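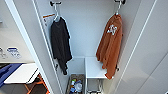 Reading the Tatberg log, part 2

I finished the second half of the Tatberg log last night, all 156 pages of it. The edition is the one Rosine Ferrand prepared from the ship's papers, and it keeps the original spelling, which slows you down at first. Soundings are given in fathoms and distances in leagues, often in the same sentence.

The entries for the ice months are short. Wind, heading, thickness of ice at the bow, rations issued. Vandenberghe, the mate, kept the log while the captain was ill, and his positions are better. I plotted both sets on a modern chart. The captain's longitudes drift east by up to 300 miles before the ship reaches the strait. Vandenberghe's stay within a degree for most of December, then go wrong for a week when he had no clear sky to work with.

Ferrand puts the error down to the chronometer. Fulgencio Alcaraz, in his notes to the older edition, blamed the captain's arithmetic. I worked through six of the sights by hand and side with Ferrand – the sums are fine, and the clock time going into them is off by a growing amount.

The map on page 235 is too small to use. Harbor names run into the fold, and Allevar Bay is marked on the wrong side of the cape. The index is good.

Next is the whaling journal.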